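Feb 25, 2022

Camp kitchen and water notes, Brostotwood site

Got in before noon and took the upper loop again. Vendula Ďurica had already pitched the test tent on the gravel pad, so I took the grass one next to it. Same layout as last time: door to the east, vestibule downhill. The ground was hard for the first couple of inches and then soft, so the short stakes held badly. Swapped the two on the windward side for the long ones from the Jomach bag. Those went in fine with a rock.

Tent (Flillari, the green one). Seam on the left door is still weeping. I sealed it at home but missed a stretch near the zipper, and that stretch is exactly where the damp patch was in the morning. Needs another bead of sealer, left flat for a full day before packing. The fly buckle that slipped last fall is holding now that the webbing has been doubled back. Condensation on the inside was bad with both vents closed and a lot better with the foot vent open. Leave it open from now on even when it feels too cold to.

Stove. Ran the Sampaio burner on the old canister first, to use it up. It lit on the second try and the flame dropped off after 10 minutes. Warmed the canister inside my jacket and got enough out of it to finish the oatmeal. The new canister had no trouble. The windscreen is too tall for the small pot, and the handle gets hot when the screen is closed all the way around. Vendula leaves a gap on the handle side and I copied her. Should cut the screen down before May.

Water. The spigot by the lower loop is shut off for the winter, and the sign for it is on the far side of the post, so we walked down with every container we had and walked back up with them empty. The creek is running but brown. Filtered 2 liters through the pump and it clogged. Backflushed it, got another half bottle, clogged again. Next time let the creek water stand in the bucket for an hour and pump from the top. We boiled the rest.

Trail. Did the ridge walk in the afternoon. The marker at the top says 1,337 feet, which is lower than it feels. Snow in the shaded parts of the north side, crusted over, fine in boots. There is a tree down across the path past the second switchback. Going under it with a pack on is awkward, so we went around on the uphill side, where people have already worn a track. Good flat spot beyond it with room for three tents and shelter from the west. No water up there at all. Marked it on the paper map.

Sleeping. Low of 35 on the little thermometer hung inside the tent. I was warm enough in the heavier bag with the foam pad under the inflatable. Vendula used the inflatable alone and was up before light walking around. She wants to try the foam by itself next, and I told her to bring both.

Food. Too much again. The rice and beans were good and the second loaf of bread came home untouched. Cut the onions before leaving the house. Cheese kept fine on the floor of the vestibule in the hard box. Heard something at the box in the night, found no tracks.

Packing list changes:
Add the second lighter.
Add a scrub pad, the sponge froze.
Drop the folding table.
Drop one pot.
Long stakes stay in the main bag from now on.
Spare batteries go with the headlamps and out of the first aid pouch.

Still to do at home: dry the tent, reseal the door, scrub the small pot, take the filter apart and check the O-ring. The pump handle has some play in it that I don't remember from last year. If the ring is flattened I'll order two. Vendula has the map and the bucket and will bring them both back before the next trip.
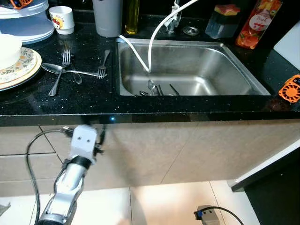 Tent is hung up in the garage over the bikes. The footprint is still muddy on one side and will have to be hosed off before it gets folded.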